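Home > Work with us > Current calls

Call for participants: hand-held gripper trials, second round

Clodmont is looking for people to take part in a second round of small-object handling trials at our workshop in Jatoi. The first round was stopped in November after a fault in the hand-held grippers. This call explains what went wrong, what has been changed and what we are asking of new participants. Please read all of it before you apply.

What the work is

Participants use a hand-held gripper to pick up small household and personal items, move them across a table and put them into drawers, trays and boxes. Some tasks are done alone and some in pairs, with both people working at the same table. The recordings go to the Stulis project, which uses them to train robot arms to do the same jobs.

You do not need any technical background. Most of the first group had never held one of the tools before, and they picked it up within a session. It is repetitive work, and some people find it dull. You will open and close the same drawer many times in a morning.

What went wrong in the first round

The grippers are closed by a trigger and opened by a return spring. During the first round we logged 1032 completed attempts before the trials were stopped. In 128 of these the jaws did not open fully when the trigger was let go. At first this was put down to users not releasing the trigger all the way, and participants were told to release more firmly. That advice was wrong.

The cause was a guide pin in the jaw carriage. It had been fitted slightly too long, and as it wore it caught on the inside of the housing. When it caught, the jaws stayed shut on whatever they were holding. If the user then pulled, the pin could free itself suddenly and the jaws would spring apart.

Two people were hurt. One had the skin of a fingertip pinched while trying to free an item by hand. The other was hit on the cheek by a small metal part when the jaws let go. Neither injury needed hospital treatment, but the second was close to the eye and eye protection was not being worn at the time. It should have been. The trials were stopped that afternoon.

The sticking had been mentioned on session sheets well before then. The sheets were being filed at the end of each day and read at the end of each week. We accept that this was too slow.

What has changed

All the grippers have been rebuilt with a shorter pin, made for us by Zilora. Each one was cycled 1000 times on the bench before being passed for use, and any tool that stuck even once was taken out of service.

Eye protection is now worn by everyone at the table, including the person running the session. It fits over ordinary glasses.

Nobody frees a stuck item by hand. If the jaws do not open, put the tool down on the table with the jaws facing away from both people and call the session lead. The tool is then bagged and does not come back that day.

Session sheets are read before the next session begins. If a fault is written down, the next session does not start until someone has signed against it.

Anyone can stop a session, at any point, without giving a reason. You will be paid for the full session if you or anyone else stops it.

Who can apply

You should be 18 or over, able to sit at a table for an hour at a time, and able to squeeze a trigger repeatedly with at least one hand. Left-handed people are very welcome, as we had too few in the first round. Please do not apply if you have had recent surgery on your hand or wrist, or if you have a condition that is made worse by gripping. If you are not sure, ask us first.

People who took part in the first round may apply again. The training has changed, so you will need to do it from the start.

Hours and pay

Sessions run from 9.30 am to 12.30 pm or from 1.30 pm to 4.30 pm, with a break in each. You can do one session a day, no more. We pay by the session, and training is paid at the same rate. Travel within Jatoi is refunded on production of a ticket or receipt.

How to apply

Write to Misaki Fukuda at the Clodmont workshop with your name, which hand you would use, and the sessions you could manage. Please say whether you have used a hand-held gripper before – it makes no difference to your chances, but it helps us plan the training. A copy of the full fault report is sent to everyone who is offered a place, and can be sent sooner if you ask for it.

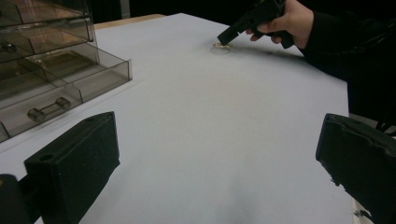

Misaki Fukuda adds that the pinched fingertip was hers, that she had written the sticking jaws on her sheet twice before it happened, and that she would like applicants to ask for the fault report before they decide.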